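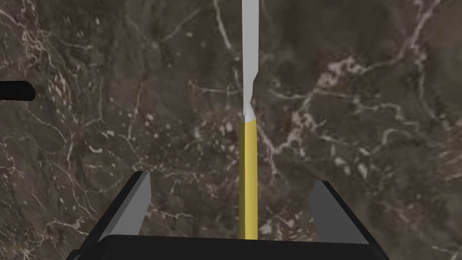
Who should decide when a household robot is ready to be used around people?

The decision should rest with someone other than the team that built it, working from a written standard that was settled before any testing began.

10/13/20

Position of the Lemier Institute on Acceptance Rules for Domestic Robots

The Institute has followed the growth of home robotics with interest and, for the most part, with approval. Machines that can fetch, sort and put away would be of real use to older adults and to people who live with limited strength in their hands. Our concern is with the rules under which such machines are declared fit for the purpose. At present each developer writes its own, and many of them are written late.

In August the Institute circulated a draft code of practice, known as the Dadley Code after the town where the first working session was held. The comments we received were mostly helpful. Several asked us to explain why a short code is needed when general machinery safety rules already exist. Those rules were drawn up largely for factories, where the floor is marked, the parts are known and the workers are trained. A kitchen has none of these features. Drawers are left open. A knife may be in the sink or on the counter, and the person standing next to the machine may be nine years old.

The draft code has 3 parts, and we continue to support all of them.

The first concerns pass marks. A developer should state, before testing, what rate of success it will accept for each class of task. We proposed 95 percent for ordinary objects such as cups, boxes and folded cloth. Some commenters called this too strict for a young industry. We disagree. A person who must pick up after the machine one time in ten has gained very little from owning it.

For objects with a blade or a point, a success rate alone is the wrong measure. What matters there is the kind of failure. A robot that declines to grasp a knife has failed safely. A robot that grasps it badly and carries it across the room has failed in a way that no average should be allowed to hide. We therefore ask that every failure with a sharp object be listed one by one in the test report, with the machine's speed and grip force at the time.

The second part concerns simulation.
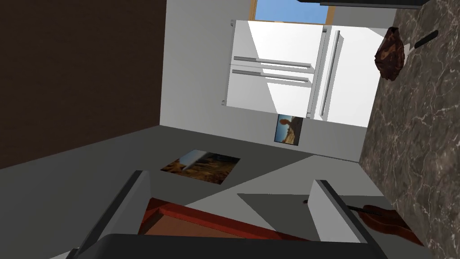 Simulated kitchens are cheap to run and harm no one, and the Institute has no objection to their use in early work. A developer can learn a great deal from them about reach, planning and recovery from error. Our objection is to reports that merge simulated and physical trials into a single figure. The Yupanqui laboratory, in its comments on the draft, described this as normal practice and said that readers understand it. Our members, who include hospital buyers and housing managers, did not understand it until it was explained to them. Two figures should be printed, side by side and in type of the same size.

We also ask that simulated rooms be untidy. Objects should be placed at odd angles, and some should be on the floor. The light should change. Where a developer has tested only in neat rooms, the report should say so on its first page.

The third part concerns physical trials. The draft requires at least 50 for each task, in no fewer than three homes that the developer did not furnish. Flondetti, a maker of lifting aids, objected to the cost, which it put at roughly a month of staff time for each product. We take the point seriously. We would accept shared test homes, open to any firm for a fair fee, and we would support public money for them. We would not accept a lower number of trials.

One matter remains open. The draft says nothing on what should happen after a software update. A machine that passed in one version may behave quite differently in the next, and the owner will often not know that anything has changed. Full retesting for every small update is plainly too much to ask. Leaving the matter to the developer's judgment is too little. The Institute leans toward a short fixed set of repeat trials, with sharp objects always included, and invites written comment on what that set should contain.

Comments on the draft may be sent to the Institute's standards office. They will be published in full unless the sender asks otherwise.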